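We use cookies to remember your settings and count visits. Accept / Manage

Two grippers, one month, one opinion (so far)

4 min read

Quick one before I forget everything. Promised a proper comparison back in April and then didn't write it, so this is it, typed fast, between other things.

Short version: I like the Stalik more than I expected and the Gitum less. Neither is bad. Both drove me nuts at some point.

What I was after – a hand-held gripper for recording demos, wide camera on top, fingers you can swap without a full teardown. Table-top stuff only. Books, cups, small boxes. Nothing heavy, nothing wet.

Gitum first. Comes mostly assembled, trigger feels great out of the box, very little play. Then you use it for an hour. The trigger return is strong, and my forearm was done by lunch. You can swap the spring, there's a softer one in the bag, but then the fingers don't open all the way unless you help them. Somewhere between those two springs is the right spring and they don't ship it. I cut down a pen spring in the end. Works ok. Don't love it.

Pads on the Gitum are smooth silicone. Good on plastic, good on glass. Bad on paper covers. A paperback standing upright in a slot is pretty much the worst case for it: you come in straight, close on the spine, pull, and the pad slides off the top third every time you rush. Slow down and it's fine. But I don't want slow demos, that's kind of the whole point of doing it by hand.

Stalik is rougher. Rattly. Had to redo half the screws before I trusted it and one of the inserts was just gone, like never put in. Manual is two pages. But the pads are better shaped and much grippier, and the trigger is light enough that I forget about it. Books come out clean. They go back in too, and that's the harder half if the slot is narrow and there's a divider to hit.
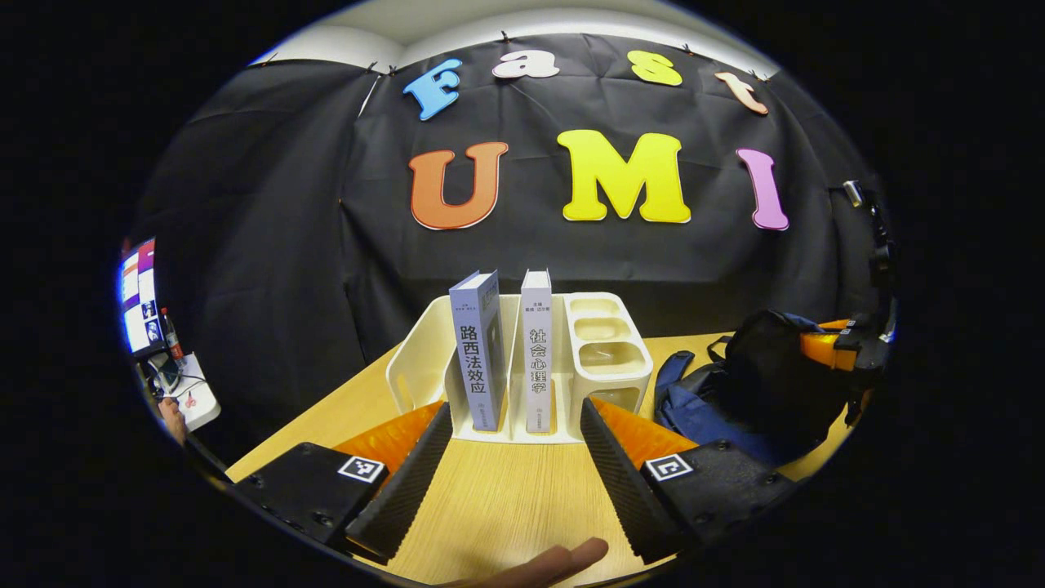 Going back in is where the camera matters more than the fingers, I think. With a wide lens you get the slot and the thing next to the slot and you can correct late. I tried a narrower lens on the Gitum for an afternoon and kept losing the target right when I needed it. Yes the wide one bends everything toward the sides. The tracking copes as long as you calibrate for it. Calibrate for it. I skipped that once to save ten minutes and threw out a whole evening of recordings.

Speaking of which, numbers. I ended up with 1332 clips across both units, same tasks, same table. Of those I had to toss 39 for lost tracking, nearly all from one session when I'd turned the big light off and was working by the window. So that's on me and not on either gripper. I didn't split the rest properly by unit before I renamed the folders, so no nice chart, sorry. My fault, the script I wrote for it was dumb.

Tags. If you print your own markers, print them matte. Glossy ones catch the ceiling light and drop out at certain angles, and then the finger width reads as garbage for a few frames and you don't notice untill you play it back. Stick them down flat, press the corners. I redid mine twice.

Weight – Gitum is the lighter one on paper but it sits further forward, so it feels heavier after a while. Stalik balances closer to the wrist. Hold both for thirty seconds in a shop and you'd pick the Gitum. Hold them for a day and you wouldn't.

Oh and somebody asked about the Onyshchenko mount. Yes it fits the Stalik, no it doesn't fit the Gitum without a file and some patience. The two bolt holes are off by a hair. I filed it. Looks terrible, holds fine.

Things I still haven't tried: thinner pads, a left-handed grip, anything soft like cloth. Also want to see how the Brallitley controller handles the replays, it's here in the box but I haven't even flashed it. Maybe next week, maybe not.

If you only want one, get the Stalik and a tube of threadlocker. If you have small strong hands and mostly grab plastic, Gitum, and find a better spring then they give you.

More when I've got the controller running.

Contact | Copyright, all posts and files by the author | Back to top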